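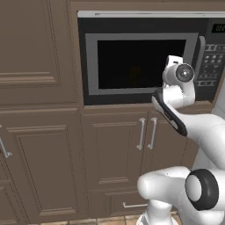

The break room coffee service is a long-running arrangement in which a supplier keeps a workplace stocked with a brewer, coffee, filters and the small extras that go with them, usually for a monthly fee. It grew up alongside the office kitchen itself, and the two have shaped each other ever since. When a microwave is set flush into the cabinets, with its keypad beside the handle, the counter underneath is often left free, and that freed counter is where the brewer tends to end up. Suppliers like to measure this space before anything else gets discussed, and many a customer has been surprised to learn how tall a brewer stands once the lid is lifted for filling.

Types of service

Most suppliers offer two or three levels of service, and the names change from one company to the next while the contents stay much the same. In a full service plan, a route driver stops by on a set day, often a Monday, tops up the shelves, wipes down the machine and takes away whatever has gone stale. In a delivery plan, boxes simply arrive and the people who work there do the rest. Equipment may be bought, rented or lent at no charge as long as a minimum amount of coffee is ordered.

Cumuno, a regional supplier based in Ferkley, began with drip brewers only and had 56 customers at the end of its first year. It later added single-cup machines and a line of teas, and by the time it opened its second warehouse it was serving 1,022 workplaces, a good many of them dental offices, print shops and small schools. Its standard agreement runs for 14 months, an odd length that the company has kept from the beginning and seems rather fond of.

Equipment

Batch brewers make a full pot at a time and suit places where people arrive together and all want a cup in the same half hour. Single-cup machines suit places where they come and go. The Rasia, a narrow batch brewer sold through several suppliers, is often chosen for older kitchens, as it fits comfortably beside a sink and fills from an ordinary pitcher. Plumbed machines save all that carrying of water, though they need a line run to them and a filter changed now and then.

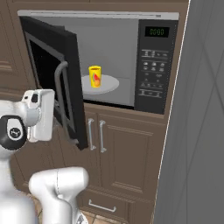

Holding temperature is the subject on which customers and suppliers most often disagree, and it has been so for as long as there have been warming plates. Coffee left on a hot plate turns bitter, so many suppliers now steer people toward insulated servers, which keep a pot pleasant for a good part of the morning. Old habits hang on all the same, and plenty of people would still sooner stand a cup on the microwave turntable, as with the yellow one here, than brew again. Wynne, which makes servers and lids for the trade, prints a short card on the matter and packs it with every order.

Costs

Prices are commonly quoted per cup, which makes plans easier to compare but can hide charges for delivery, cleaning and creamers. Some suppliers quote by the case instead and give a lower rate to customers who go through 1,000 cups or more in a month.

By the Kitchen and Catering Desk
Last updated in March

Related articles
Drip brewing
Insulated server
Water filters for coffee machines
Vending route

We use cookies to remember your reading preferences. Accept | Manage settings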